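# Week 6: Automation on the counter – what happens to the job?

Notes by Trinidad Robles. Read before the tutorial and bring your task sheet.
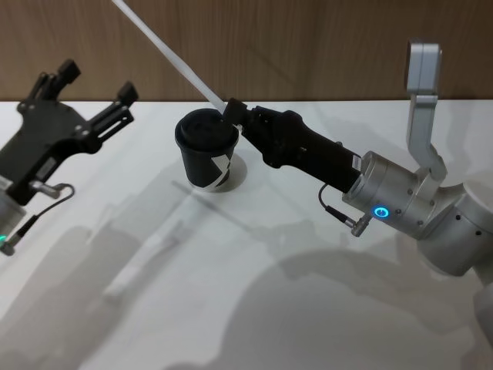

*Fig. 1. Two-arm workstation. The right gripper holds a flat white stick at the lidded cup; the left gripper is open.*

## 1. The case

Kimedgate runs staff cafés in office buildings. Its Plurkness site serves 664 drinks on a normal day, and in August it moved part of the drink finishing to a two-arm station. The baristas still pull the coffee and steam the milk. Stirring, lidding and setting out were listed as the tasks to hand over.

## 2. Jobs and tasks

A job is a bundle of tasks. Automation usually takes some of them and leaves the rest, so start with the bundle. For the Plurkness barista:

- taking the order, including changes partway through
- making the drink
- finishing (stirring, lid, setting out)
- restocking and wiping down
- talking to regulars

Finishing took around 40 seconds per drink at busy times. It was also when staff looked up and chatted with whoever was waiting. The rosters didn't record that – the interviews did.

## 3. What changed for staff

Two new duties appeared: clearing faults and loading cups. Neither was in the position description. Staff were given 2 hours of training, and most said they learned more from Ko, the shift lead, than from the session.

Hours weren't cut in the first term of the trial. The work got more uneven, though. A barista might stand at the machine for most of a rush, then be called across to the station three times before 10 am.

Pay stayed at the same grade. Students often skip this point in essays. If a worker now looks after equipment, who decides whether that is higher-skilled labour?

## 4. Compare: Clilleck

At Clilleck the same tasks were handed over, but staff helped write the fault procedure first. In the exit survey, 80 per cent said they knew when they could stop the station themselves. Plurkness didn't ask.

## For the tutorial

1. Pick a job you've held and split it into tasks.
2. Mark the ones you'd hand over, and the ones your manager would.
3. Write one paragraph on where the two lists differ.

Task sheets are due at the start of class.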